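How Do You Go Shopping for a Robot?

Hi, I'm Pramila Rastogi, and I help a school workshop pick its machines. Kids ask me all the time where you buy a robot. Is there a robot store? Do you push one home in a cart? I wish! Buying a robot is a lot slower than buying sneakers, and most of the job is making lists. I love lists, so let me show you how mine works.

My first list is called "What is it FOR?" You might think that's a silly question (it's a robot, it's for being a robot!) but you'd be surprised how many people skip it. Say your job is picking things up off a table and putting them somewhere else. Okay, what things? A ball rolls away if you bump it. A can of tuna is heavier than it looks. An egg, well, you know about eggs. Each of those wants a different kind of grip, so I write down every single thing the robot has to hold, and I measure the fattest one with a ruler.

Then comes the list called "How many?" One arm can do plenty. Two arms can pass things to each other, or one can hold the jar while the other twists the lid. But two arms cost twice as much, plus a bigger table, plus more plugs in the wall. When I started planning our new corner I wanted two arms so badly. My friend Dariusz Pawłowska, who looks after the money, just slid the calculator across the desk at me.

So before we spend anything, we play pretend. I mean it! There are computer programs where you build your whole workshop on the screen, kind of like a video game, with a table and arms and stuff to pick up. It's called a simulation. If an arm is too short to reach the far side of the table, you find out on the screen and you haven't lost a penny. You can move the table over, try again, move it back and eat a sandwich. 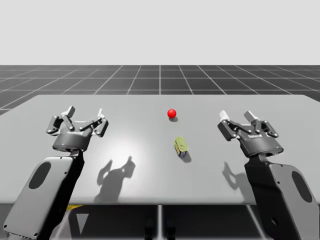
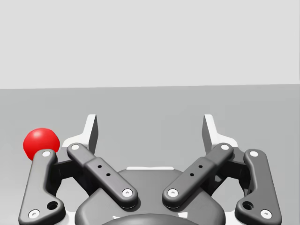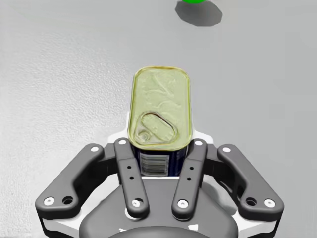

Once the pretend part is looking good, I get to the list everybody forgets, which I call "And also." You know how a toy box says "batteries not included"? Robots are like that too. The arm has one price. The gripper on the end, which is the robot's hand, often has its own price! Then there's the stand, the cables, the big red stop button, and the delivery truck, because you can't put a robot arm in an envelope.

Let me show you with a made-up shopping trip in dollars. Pretend a small practice arm costs 2094. The gripper is another 300. A box of foam blocks to practice on is 64, and a set of spare finger pads is 16. Add those up and you get 2474. If you had saved only enough for the arm, you'd have an arm with no hand, waving at people. Grab some paper and try it yourself with a second arm and a second gripper. (One box of blocks is plenty for both, and so is one set of pads. Did you get 4868?)

I also ask for prices from more than one place. For our corner I wrote to Genumar and to Sornico, and I sent them both exactly the same list so I could compare fairly. Genumar wrote back first. Sornico asked me a question I hadn't thought of: how strong is your table? Our old one wobbles when you lean on it, so now there's a new table on the list too. Sigh.

Oh, and time! You have to plan for time the same way you plan for money. Somebody has to learn how to use the thing safely. Lingyun Tan is going to teach the rest of us, and she wants a whole week with no kids in the room, so we're aiming to open the corner in October.

If you want to try being the planner, pick a job at home, like putting the canned food away. Write down what the robot would have to hold, measure the widest one, and figure out how far it would need to reach. Then draw it from above on graph paper with the shelf and the table in the right spots. My first drawing had the robot blocking the door, so leave yourself room to get out.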